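December 15, 2022
Hand gripper, Pludano unit 4

Zorica says it closes crooked. Yevhen says Zorica closes it crooked. I got the unit and both opinions.

1. Power and fingers. Red light on, both yellow fingers upright, a short gap between them. Label still on, which puts it ahead of unit 8.

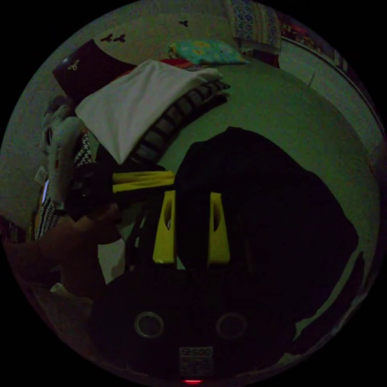 2. Linkage. Backed off the left finger screw, cleaned the slide, put on a dab of the Imico grease. Last done in October, according to the log — my handwriting, so I suppose it's true.

3. Pick check, small stuff only.
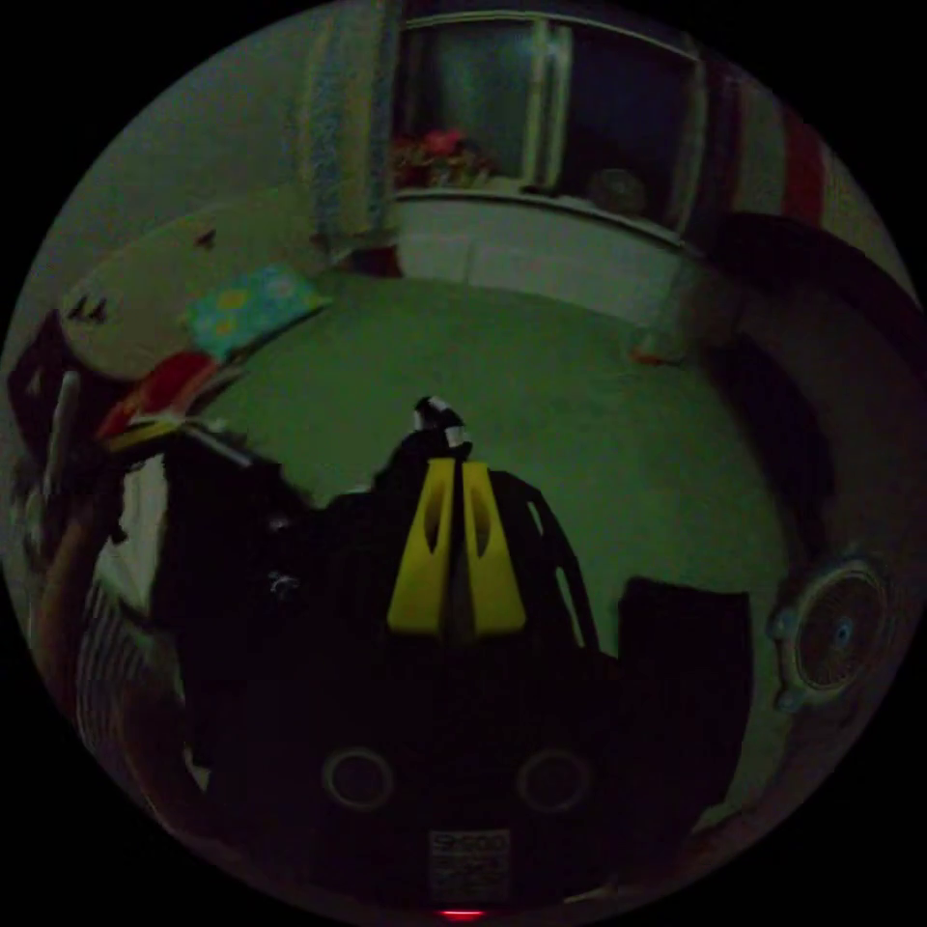 Cycle counter read 197 when I quit. Left finger still trails the right by a hair at the end of travel. I'd blame the return spring before the slide. Spare springs are in the Vallejo box, under the 12 mm sockets, for reasons known to Yevhen.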